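Residency Diary, Stosberg House
August, second week

The reading room opened at eight. The morning was given over to the correspondence boxes of the Toden Paper Company, which arrived from the off-site store in better order than the finding aid had suggested. Box 4 holds the letters from the mill to its agents. Box 5 is labeled as invoices and contains, for the most part, more letters. The house has been informed of the discrepancy by means of the usual slip.

The purpose of this residency is to establish when the Toden mill stopped making rag paper and began to buy wood pulp. The printed histories give a single year and cite one another. The letters give a less orderly account. Rag was still being purchased well after the supposed change, in small lots and at poor prices, and the agents were told to keep quiet about it. One letter asks that the bales be entered under "sundries." A second letter, in the same hand, complains that too much is being entered under sundries.

Item 1311 took up most of the time before lunch. It is a pulp contract with the firm of Comitz, four pages, with a fifth page missing or never written. The clauses on moisture are unusually strict. Payment was to be made within 30 days of delivery, and a later note in the margin changes this to "when tested." No test reports have been found so far. They may be in the Tomić deposit, which is held upstairs and may be requested only one box at a time.

The weather remained close. The blinds on the south side were lowered at eleven, and the lamps were turned on at the long table. The humidity reading at the door stood at 59 percent, higher than the house prefers. The large ledgers were therefore not brought out, and the request for them has been carried over.

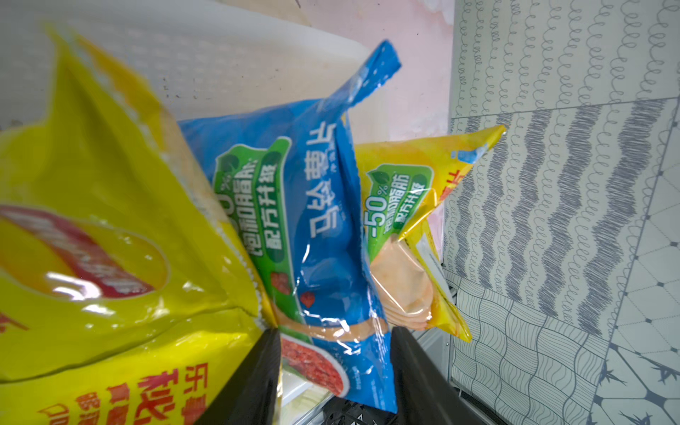 The afternoon was spent on the watermarks. The light sheet was available from two o'clock, and the samples from Box 4 were placed on it in order of date. The early sheets carry the full mark, a bell with the letter T beneath it. In the later sheets the bell has lost its clapper, and in the last group the letter is set noticeably to the left. It was at first supposed that these were two separate molds in use side by side. After comparison of the wire lines, it now seems more likely that one mold was repaired, and repaired poorly. This view should be treated as provisional until the tracings are complete.

The tracings are slow work. The house allows soft pencil only and requires a sheet of clear film between the tracing paper and the original. Nine were finished by half past four. Two will have to be done again, as the film had shifted.

A request was submitted for the first Tomić box. The catalog describes it as "papers, mixed, up to 100 pieces," and gives no dates. It will be ready tomorrow after ten.

There was some time left before closing, and it was used to copy out the letter about the flood at the lower mill. It has no bearing on the question of pulp. The writer reports that the drying loft was untouched, that the felts were lost, and that a quantity of finished paper floated as far as the bridge and was taken up by the people of the town, who declined to return it. The company did not press the matter. The reply, if one was sent, is not in the box.

Reading room closed at five thirty. Boxes 4 and 5 returned to the desk and signed for. Item 1311 kept on the reserve shelf.

For tomorrow: Tomić box, the two tracings, a new pencil. Ask at the desk whether the fifth page of the contract was ever seen when the collection was first listed.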